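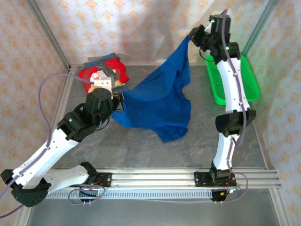
3/2/24 - workshop notebook, posted by the bench team

Second round of value testing for the Clullico idea, and I'm really pleased with how much we got out of it! The pitch is still a repair-and-return service for small clothing shops, and we wanted to find out which part of it a shop owner would pay for. For the front of the test flyer I'd like a plain piece of cloth in one strong colour, like the royal blue one held out against the dark grey tabletop, folds and all, with the price sitting beside it in white. Busy prints pulled people's eyes off the offer last time.

We printed 200 flyers for Druridcombe and split them into 2 versions, one leading with speed and the other with cost. Speed got the longer chats by far. One owner wanted to know if we'd take zips (yes please, put zips on the list). Another said she'd sign up if pickup was before opening.

Money: $800 left in the Iltuvgate grant. I'd spend it on a proper pilot with the Zou shops - they already share a van, so the pickup question gets a real answer cheaply.

Still to do in February: rewrite the one-line pitch, fix the margin sheet (postage is in there twice, my fault), ring the printer about matte stock. Also the pen on the whiteboard is dying and I love that we wore it out on customer notes.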